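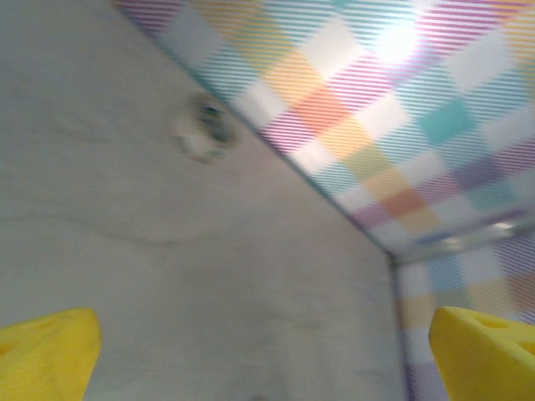

December, notebook entry, just after 4 in the afternoon

A long day on grey, and I enjoyed it more than I expected to. Jacqueline Hervieu rang from the Gosport shop before lunch to ask again whether the pale grey could lean a little warmer, and I said I'd try -- it is a devil of a colour, warm by the window and quite blue once you carry it to the back of the room. I rather like that about it, but she has to live with it and I don't.

Mixed 3 small pots, the Bosetti white as the base in all of them. Pot two is the nicest. Mathis prefers pot one, so we have agreed to leave it overnight and argue over tea.

The checked cloth with all the pastel squares is staying out, Mathis, please don't fold it away! Grey by itself tells me nothing, and with pinks and yellows next to it I can see at once which way it has gone.

Still to do: matt wax on the offcuts, five coats is too many, try two. Ask Mavico about the finer paper.

Recent entries
Tanasarn hinges, second attempt
Jacqueline's shelves: first measurements
Why the glue went cloudy
Mathis Moulin on sharpening

This site uses cookies to remember your settings. Accept | Read more

Contact the workshop | Back to top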